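Last updated: March

Your planner is fine, please stop rewriting it

I've spent a good chunk of this winter watching an arm sort gears, and I've come out of it with an opinion that will annoy some of my friends. Most of the people I know who write software for picking parts are working on the wrong bit. They love the planner. They'll talk about the planner over lunch and then again in the pub. Meanwhile the thing that keeps ruining everyone's day is that the software has no idea how sure it ought to be about what it's looking at.

I should say where I'm coming from. We run a small setup built on Ruvard, which does our motion planning, with a perception package called Bolter in front of it. Bolter looks at the parts, guesses where each one is and which way up, and hands that guess over as a single pose. One answer, six numbers, off you go. Ruvard then does its very best with them, and its very best is good! I've never once had it plan a daft path to the place it was told to go. The place it was told to go is another matter.

Over one long stretch we logged 172 attempted picks and I sat down with a big pot of tea to go through the ones that failed. There were 62. I'd promised Inger Lauritsen, who looks after our planning code and is much more patient than me, that I'd be fair about it. So I was fair. Eight of those failures belonged to the planner. Sixteen I couldn't pin on anybody. All the rest started with a pose that was wrong before the arm had moved, and wrong with total confidence.

And you can see why when you look at what we ask of it. Shiny metal is horrid stuff. A flat disc goes nearly white where the light hits it, and then some poor edge detector has to find the rim of a gear lying on top. Round holes look like dark discs. Bevel gears look much the same after you turn them by one tooth, so the software flips between answers that are all equally good and gets itself in a tizzy over nothing. 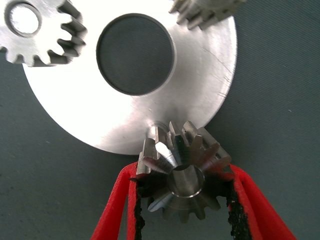
What I'd do instead

I'd make the perception side hand over its doubts along with its answer. If a small bevel gear is right up against the rim of a bigger part, I want Bolter to say "I've got the centre nicely, I'm less happy about the tilt, and I don't care about the rotation". The planner can do something useful with that. It can come in slower, or pick an approach that doesn't mind a bit of tilt, or go and have another look from the side first.

Inger's objection is that this makes everything slower and harder to test, and she's got a point. A planner that takes one pose is lovely to write tests for. Give it a cloud of maybes and suddenly your tidy test file has opinions. She also reckons people will use the doubt as an excuse, so every bad pick becomes "well, it did say it wasn't sure". I've met those people. I've possibly been those people.

But we already pay for the doubt, we just pay in silly places. Go and look at any picking code that's been running for a while and you'll find the little fudges: open the fingers a bit wider for this part, retry twice for that one, nudge everything left if it's near a big plate. Ours lives in a file called Carrier, named after a project that died years before I arrived, and every line in it is somebody quietly admitting that the pose can't be trusted. I'd far rather that was written down where the planner could read it.

The other thing I'd change is the logging. At the moment we save the pose, the path and whether the pick was marked good. We don't save the runner-up poses, so when I go back to a bad pick I can't tell whether the right answer was sitting there in second place or was never considered at all. Those are completely different bugs! I asked for this to go into Vomum, our log viewer, and was told it would make the files too big. Disks are cheap. My afternoons, I like to think, are a bit less so.

Inger has agreed to try the doubtful version on the bevel gears only, with the old path kept behind a switch. I've agreed to stop bringing it up at lunch until she's got numbers.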